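Laundry cell - equipment planning notes
23 Oct 2026

Started the list for the December order. Trying to get it all on one request this time, as the last two went in separately and we paid freight twice. Budget code is the same as for the Grircombe work. What's left in it is $1383 after the Amano invoice clears, and I'd like to keep a bit of that back for breakages.

What we need, in the order I'd buy it:

Finger sets. The long parallel ones reach the drum well enough but we're down to one spare pair. Podska quote is $399 for a set of two pairs with the mounting screws. Hisusari are cheaper on paper, but their adaptor plate is extra and the lead time is longer. Leaning Podska. Ask whether they'll do a softer pad for the inner faces, and whether that changes the price.

Wrist camera cables. Currently using the 3 m ones on the arms. They work, but there's a lot of slack arcing around the forearm and it has to be watched every time the arm goes low.

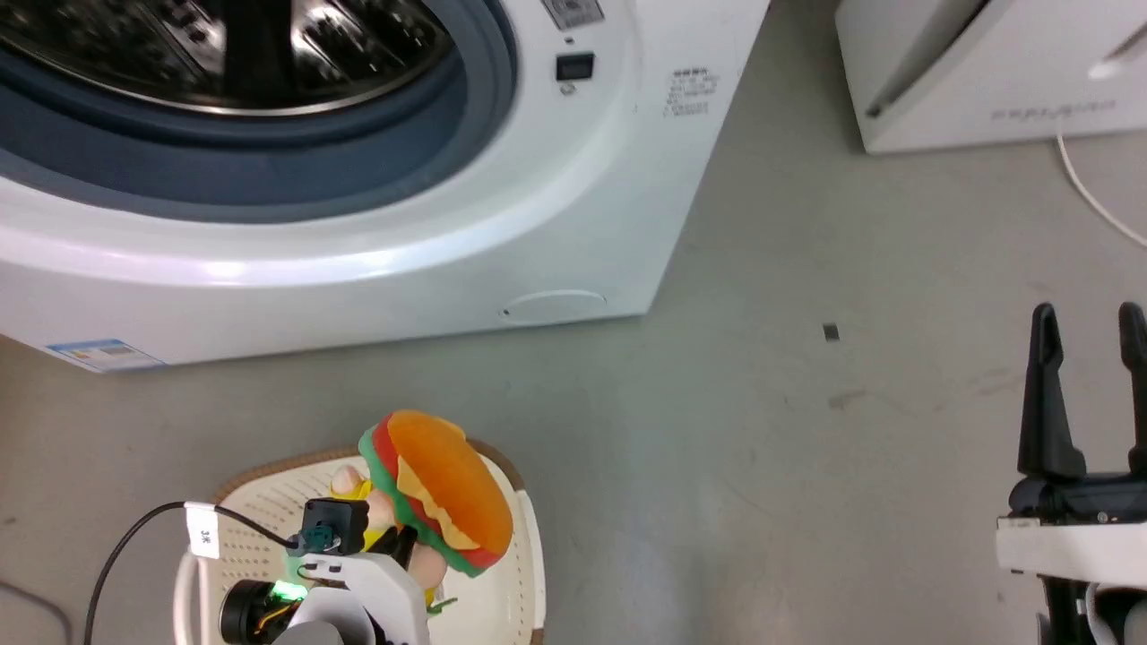

A shorter cable would tidy that up, but I don't want to order shorter and then find it goes tight at full extension. Measure first: base to wrist with the arm stretched out to the drum, then again with the arm folded back over the basket. Add slack for the elbow. Amano have them at $71 each in the same connector. Two for the arms, one spare, so $213. If the measurement says we need the full 3 m after all, drop this line and buy cable clips instead.

Clips and sleeve. $60 for the lot, no need for a quote. Order these whatever happens with the cables.

Running total is $672, which leaves $711 before freight and tax.

Baskets and test items. No cost worth writing down. We have enough plush to keep going, and I'd sooner stay with the ones we've got until the load/unload numbers are steady. Changing the items and the fingers in the same month would make a mess of the comparison.

Now the bigger question, whether to ask for a second washer. The argument for it is that the current setup only tells us about one door, one gasket and one drum depth. Argument against is floor area and power, plus the time to redo the approach poses. I priced a few front loaders and none of them fit in what's left once the small stuff is bought, so it would have to be next year's money regardless. Second-hand is a possibility. It doesn't need to wash anything, it needs a sound hinge and a gasket that isn't torn. 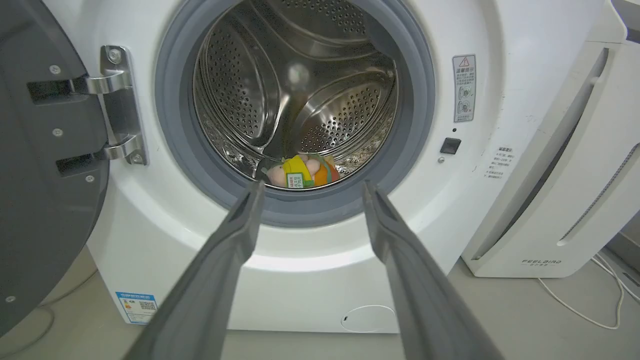

Reach is the thing to check before anyone picks a model. Depth of drum matters more to us than capacity, and the spec sheets mostly give capacity. With the toy lying at the bottom of the drum just inside the gasket, the fingers only have to get past the lower lip, so that case tells us very little about the back of the drum. We need a set of trials with items pushed right to the back wall before I can write down a minimum finger length. Lifter paddle is in the way for some of those, so try them at a few drum rotations. If the current fingers can't manage it, the Podska order should be for the longer version, and I want to know that before the money is committed.

Also for the request:

Door. It swings out to the left and takes up a fair bit of room on that side. Any second machine should be hinged the same way or we lose the left arm's approach and have to plan around it. Put this in the requirements as a must.

Power. Write down what is already on that circuit, including the white unit next to the washer, before proposing anything else in that corner. Its cable and the others run over the floor on the right-hand side. A cable cover would be good there. Check stores before buying one.

To do before the order goes in:
Measure cable run, both poses.
Back-of-drum trials, at least one session.
Ask Podska about pad option and the long version, in writing.
Get Hisusari to confirm the adaptor price so there's a second quote on file.
Freight estimate from Amano.

Leave the washer as a separate page. It'll only hold up the rest if it goes in with it.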